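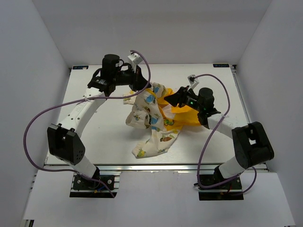
How should I fold a baby blanket so it stays folded in the drawer?

Lay it flat, smooth it from the middle outward with the side of your hand, and fold it in half so the long edges meet. Then bring each short end in toward the center, leaving a little gap between them, and close it up like a book. You end up with a small firm bundle that can stand on its folded edge. If it flops over, it probably needs one more fold.

What do I do with a whole heap that came out of the dryer tangled together?

Oh, we have all been there! Don't try to fold straight from the heap. Find one corner, any corner, and pull gently until that piece comes free, then give it a good shake and lay it to one side. Keep going until everything is separate, and only then start folding. It feels slower, but you won't be stopping every minute to fish a sleeve out of a pillowcase. Yamuna Mudaliar, who started this page with me, likes to do all the plain colors first and leave the prints for last, and after years of teasing her about it I now do the same.

Printed side in or printed side out?

Out, if you ask me. With children's prints especially, it's nice to open the drawer and see which one is which without unfolding the lot (and children do have their favorites, and will tell you so). If the print is an older one and has begun to fade, fold it inward and keep it out of the sun.

Can I fold thin cotton and thicker cloth together as a set?

You can, and it's a lovely way to keep a blanket with its matching sheet. Fold the thicker piece most of the way, tuck the thin one inside, and make the last fold around both. Please let them both dry completely first. A slightly damp seam inside a tight bundle will smell musty by the end of the week, and then you're washing the whole set again.

My bright yellow cloth is new. Is it safe to wash it with pale ones?

I would wash it alone the first 2 times, in cool water. After that, press a wet white rag against a corner for a minute. If the rag stays white, the yellow can go in with the creams and whites. Saranya Pisharody wrote to us last August about a set of cream napkins that had gone the color of weak tea with lemon, and we were all very sorry for her.

Do I need to iron before folding?

For everyday things, no, smoothing by hand while the cloth is still a bit warm does most of the work. I iron tablecloths and anything going to a guest, and that's where I stop. Murali Iyer irons his dish towels and is very happy doing it, so suit yourself.

What size of table is best?

Any clean, flat surface a little wider than the cloth folded once. A bed works too, though it's soft and the edges tend to wander. Wipe the table first, even if it looks clean, and let it dry.

How do I send in a question of my own?

Use the contact form and put "folding" in the subject line. Sioned Meredith reads everything that comes in and passes it along to me, and I try to answer within a couple of weeks.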